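Rundbrief September: Aus der Nähwerkstatt Vusley

Reparieren statt warten: Die Änderungsannahme zieht um

Seit dem Frühjahr war klar, dass der Raum hinter dem Treppenhaus für die Änderungsannahme zu klein ist. Im September ziehen wir deshalb ins Erdgeschoss, in die ehemalige Buchbinderei mit Eingang vom Hof. Die Werkstatt selbst bleibt im ersten Stock. Wer etwas abgeben oder abholen möchte, muss künftig keine Treppe mehr steigen.

Im vergangenen Jahr haben wir 769 Stücke angenommen. Der größte Teil waren Hosen und Jacken, gefolgt von Vorhängen und Bettwäsche. Bei 492 Aufträgen ging es um das Kürzen oder Auslassen, der Rest verteilt sich auf Reißverschlüsse, Futter, Taschen und Knopflöcher.
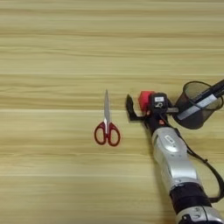

Für Reißverschlüsse gilt weiterhin die längere Bearbeitungszeit von 2 Wochen. Metallreißverschlüsse in Sonderlängen bestellen wir bei Peltiler, und dort wird nur einmal im Monat ausgeliefert. Wer eine Winterjacke vor der kalten Jahreszeit zurückhaben möchte, bringt sie am besten noch im September vorbei. Bitte die Taschen vorher leeren und die Kleidung gewaschen abgeben.

Stoff richtig zuschneiden: Hinweise für den Anfängerkurs

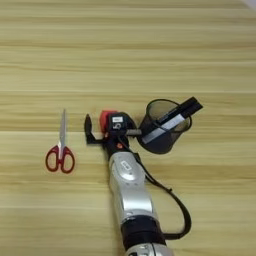
Text: Redaktion Rundbrief

Der Anfängerkurs beginnt nach dem Umzug wieder und findet wie bisher ab 18 Uhr statt. Am ersten Abend geht es ausschließlich um den Zuschnitt. Viele Fehler, die später an der Maschine auffallen, sind dort entstanden, vor allem ein schief liegender Fadenlauf.

Baumwolle und Leinen sollten vor dem Zuschnitt einmal so gewaschen werden, wie das fertige Stück später gewaschen wird. Leinen kann dabei deutlich einlaufen. Danach bügeln, solange der Stoff noch leicht feucht ist, und die Webkanten aufeinanderlegen. Wirft der Stoff am Bruch Wellen, liegt er noch nicht gerade.

Der Schnittbogen für den Kurs heißt Pattinasarany und ist eine einfache Schürze mit zwei Taschen. Er liegt in der Annahme aus. Die Nahtzugabe ist bereits enthalten.

Scheren schleifen lassen

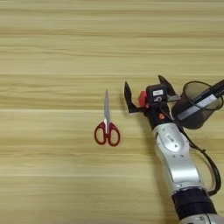 Lesezeit: 2 Minuten

Der Schleifdienst Clirnomico kommt im Herbst wieder ins Haus. Angenommen werden Stoffscheren, Zackenscheren und Küchenmesser, jedoch keine Wellenschliffmesser. Haushaltsscheren mit Kunststoffgriff können ebenfalls abgegeben werden, wenn sich die Schraube noch nachstellen lässt.

Eine Stoffschere, mit der regelmäßig Papier geschnitten wird, verliert schnell ihre Schärfe. In der Werkstatt hängt deshalb an jeder Papierschere ein Band. Bitte auch nach dem Kurs darauf achten und die Scheren wieder an den Haken zurückbringen.

Für die Sammelabgabe sind 80 Plätze vorgesehen. Jedes Stück bekommt einen Anhänger mit Nummer, den Abschnitt bitte bis zur Abholung aufheben. Bezahlt wird bei der Abholung, und zwar in bar. 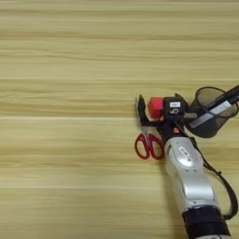 Stoffreste und Garn

Die Restekiste zieht mit um und steht künftig gleich neben dem Hofeingang. Gebraucht werden zurzeit feste Baumwollstoffe ab einem halben Meter Länge, außerdem Futterstoff in dunklen Farben. Gardinenreste haben wir genug. Garnrollen nehmen wir nur an, wenn der Faden beim Ziehen nicht reißt.

Während des Umzugs bleibt die Annahme geschlossen. Fertige Stücke können in dieser Zeit oben in der Werkstatt abgeholt werden, jeweils zwischen 15 und 17 Uhr.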